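About Nalmont Preserves

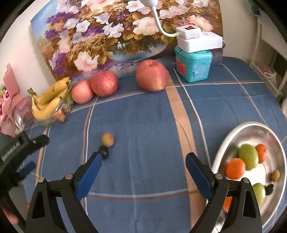 We make marmalade, chutney and one mustard. The mustard was a mistake that customers kept reordering, so it stays on the list.

The business is run by Femke Van Beek and Dirk Leemans out of the old butter factory, built in 1877 and draughty ever since. Femke cooks. Dirk handles the labels, the deliveries and the apologies to cafes when the deliveries go to the wrong cafe. They met at a council planning meeting, on opposite sides of the room, over a car park that was never built.

Our first batch was 38 jars of cumquat marmalade, most of which set. We now fill 300 jars on a good day and 200 on a day when the boiler has opinions. Everything is still stirred by hand with a paddle Dirk bought at a rowing club clearance and has been asked not to describe as "artisan".

Fruit comes from growers within an hour's drive, plus whatever the neighbours leave on the step in March when the figs get away from them. We pay for all of it, usually in chutney. If you have a lemon tree and a guilty conscience, ring before you load the ute.

The Zirkska is our dark Seville orange, named after Femke's grandmother's village as she spelled it. The Trerkel is the hot tomato one. Please don't feed it to children or to visiting in-laws you hope to see again.

The factory door is open from 9 am until Femke wants her lunch. Bring back your empties and we'll knock a bit off the next jar. Lids too, please, and rinsed. We can tell.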